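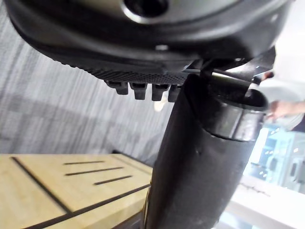 Notebook, grocery picking project, 7 August 2020

Room: the shop mock-up, gray carpet end. In: me (Torben Eichhorn), Līga Kütt, Aravind Thampi. Xiuying Liang came in after lunch for the grading list.

Wrist camera first. Līga wanted to know how much of the view the gripper housing takes up, and it is a lot. The housing covers the whole top of the picture, and the arm link takes most of the middle and lower right. What is left for us is mainly the left side, and there we had carpet and a corner of the wooden tabletop. The tabs under the pad also come out a bit blurred, they are too close to the lens. The right side is partly washed out. For the report I would say the wrist view is good for the last part of a grasp and not for finding the crate.

Aravind suggested masking the housing out before training. Līga is against it for now and wants to keep the raw pictures until Guangming has looked at them. Left as is.

Lighting: lower the exposure one step and try again. Did that before lunch, settings are in the Flullo folder under today's date. Not compared yet.

Produce stand

Second half of the day was the stand. The task for the student demo is still the one we set in June: read a short shopping list, take the items from the stand, put them in a basket. Apples and mangoes are on the upper shelf, vegetables in the crates below.

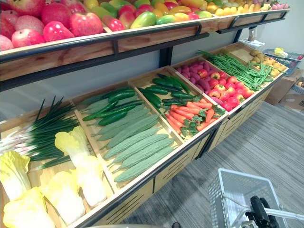 Photo: produce stand from the head camera, Gorano project group

Things to sort out before the next session:

Cucumbers. They are next to the bitter melons and also in the crate after that with the carrots. The list only says "cucumber", so either place should count. Xiuying agrees and will write it into the grading sheet.

Green onions. They fan out behind the napa cabbages with the leaves pointing up. I would grasp at the white end. Līga thinks the middle of the bundle is safer. Try both.

Long beans. A few hang over the front edge of their crate. Leave them out of the first list.

Purple roots. We can't agree if they are sweet potatoes or yams. Label them "purple root" in the file and stop there.

Apples against the round red and yellow ones in the lower tier. The labels need to be different enough. Aravind is renaming them.

Label set: 2000 pictures planned, 1672 done. Guangming Xiao has the rest. He asked for the class names to be fixed first, so the points above come before his work.

Time limit per item stays at 90 seconds. Xiuying wants 20 runs for each team and I think that is too many for one afternoon. Ask Brumurau how long we can have the room.

To do
Torben: ask about the room, compare the two exposure settings
Līga: grasp test on the green onions
Aravind: new label names, send to Guangming
Xiuying: grading sheet with both cucumber places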